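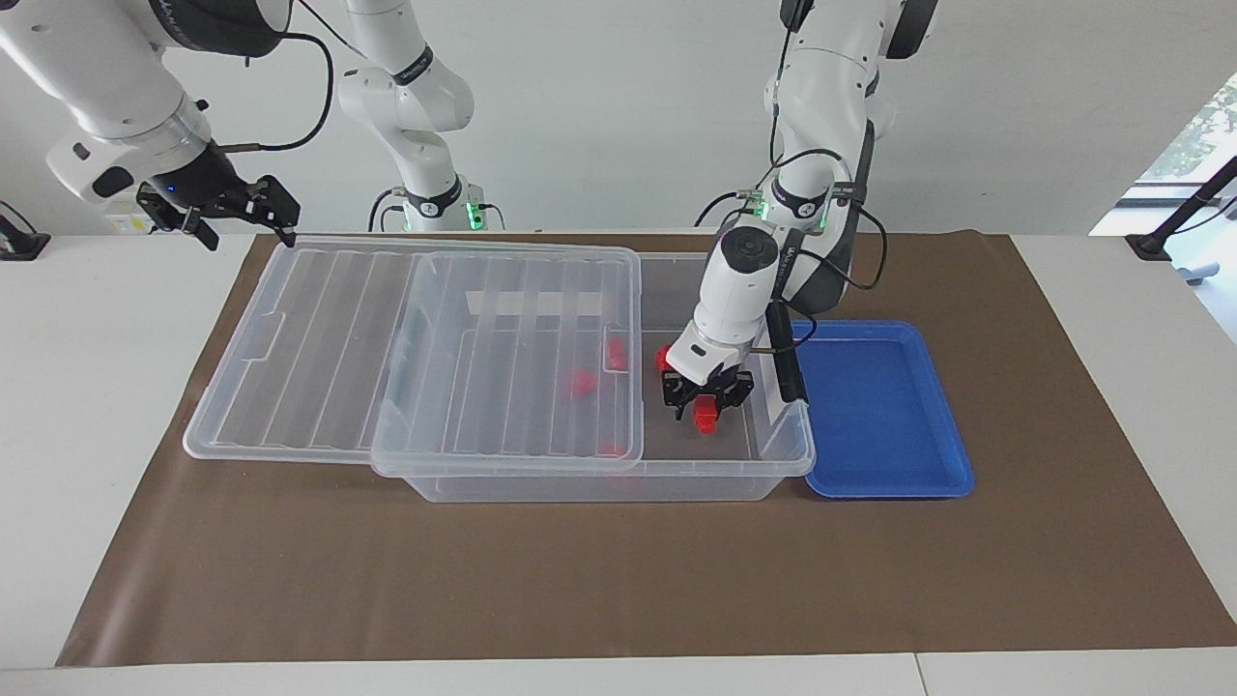

Figure 1. Clear storage container on the brown paper mat, with a small red block just above the container floor.

Storage and Put-Away of Small Blocks in a Shared Activity Room
Student project report
Ellen Jääskeläinen
Flalulmont College, Department of Household and Interior Studies

Summary

This report concerns the storage of small blocks in the shared activity room at Drodemside. At the start of the project the blocks were kept in opaque tubs with lids, and users of the room frequently left them on the tables at the end of a session. The project replaced the tubs with open, transparent containers and introduced a paper mat as a fixed work surface. The report describes the materials selected, the put-away procedure, the observations made during the trial, and the recommendations submitted to the room's management.

1. Background

The activity room at Drodemside is used by children's groups in the afternoon and by adult craft groups in the evening. Furniture is shared between all groups. Tables must therefore be clear when one group leaves, and every item must be returned to a place where the next group can find it.

An inventory carried out in December recorded 1,322 small blocks. Of these, 440 were stored in tubs whose labels named a different item. A further quantity had been placed in drawers with scissors, tape and string. The inventory did not establish how long this arrangement had existed. Group leaders reported that a new block set was requested most years on the assumption that pieces had been lost.

The project was limited to the blocks. Paper goods, paints and textiles are stored separately and are covered by another student's work.

2. Objectives

The project had 2 objectives. The first was to identify a container in which the contents can be recognized without opening or moving it. The second was to write a put-away procedure short enough to be posted on a wall and followed by a person who has not used the room before.

3. Materials

3.1 Container

The container selected is a rectangular box of clear plastic, open at the top, with ribbed walls. The ribs form vertical grooves in the sides. These show as faint lines and do not prevent the contents from being seen. The floor of the box is also transparent, so the color of the surface beneath it is visible from above.

Keeping the lids on the containers was considered and rejected. In the earlier arrangement, lids were often stored apart from their tubs, and a closed tub was commonly treated as full whether or not it was. An open box can be filled directly. Its disadvantage is that it collects dust and cannot be stacked when full. Shelf space at Drodemside is sufficient for the boxes to stand side by side.

Smooth-walled boxes were also examined. They gave a clearer view of the contents but showed fingerprints and scratches more readily. The ribbed type was preferred for a room with heavy daily use.

3.2 Mat

A large mat of brown paper is spread over the white table before the blocks are taken out. The mat marks the area in which they may be used. It also provides a plain background against which colored pieces can be found quickly. Red blocks were the easiest to locate on it during the trial; Figure 1 shows red blocks in the container, contrasting with the brown mat. Brown and tan blocks were the most difficult, and a second mat in pale green was tested for those sets. The green paper tore at the folds and was withdrawn.

Paper was chosen over cloth for its low cost and because it lies flat. Cloth mats gathered under the boxes when these were pushed across the table.

3.3 Position of the container

The container is placed near the middle of the mat. In early sessions it was placed at the end of the table, and blocks were thrown toward it from the far side. A central position shortened the reach for everyone seated and reduced the number of pieces found on the floor afterward.

4. Procedure

The following text was posted beside the shelves.

Spread the brown mat over the table.
Place one clear container in the middle of the mat.
Take out only the blocks needed.
At the end of the session, return the blocks to the container. Lower them in; do not drop them from a height.
Look over the mat and under the table.
Return the container to its shelf before folding the mat.

The instruction to lower the blocks was added after complaints about noise from the adjoining reading room. The plastic floor of the container is hard, and a handful of blocks dropped into it can be heard through the wall. A felt liner would reduce the sound but would hide the transparent floor, which allows a box to be checked from below when it stands on a high shelf. No liner was adopted.

5. Observations

The trial covered 5 sessions. Observation was by written notes taken during the last part of each session, when put-away normally begins.

In the first session, participants asked several times which box should be used. The question was not raised again once a single block had been left in each container as a marker. A visible piece appeared to serve the same purpose as a written label, and it could be understood by children who do not yet read. This practice was kept for the remaining sessions.

The adult groups followed the procedure with few departures. The most common was folding the mat with the container still on the shelf side of the table, after which blocks caught in the fold were carried away with the paper. The order of the final step was changed in response, and the version given in section 4 is the corrected one.

The children's groups tended to fill one container beyond its rim while another remained empty. Group leaders suggested a line drawn on the outside of the wall to show the correct fill level. Marker ink did not hold well on the ribbed surface, and the line was uneven where it crossed the grooves. Tape was more satisfactory.

6. Limitations

The trial was short and took place in a single room. Participants knew that notes were being taken, and their care in putting items away may have been greater for that reason. The time required for put-away was not measured under the earlier arrangement, so no comparison of times can be offered. Durability of the containers was not assessed.

7. Recommendations

It is recommended that the open clear containers be retained for all block sets and that the opaque tubs be reassigned to items that must be kept out of the light. One block should remain in each container at all times as a marker. The brown mats should be replaced when creased to the point where small pieces lodge in the folds. A fill line in tape should be applied to every container used by the children's groups.

The inventory should be repeated at the end of the next term, using the same count sheet, before any further block sets are ordered.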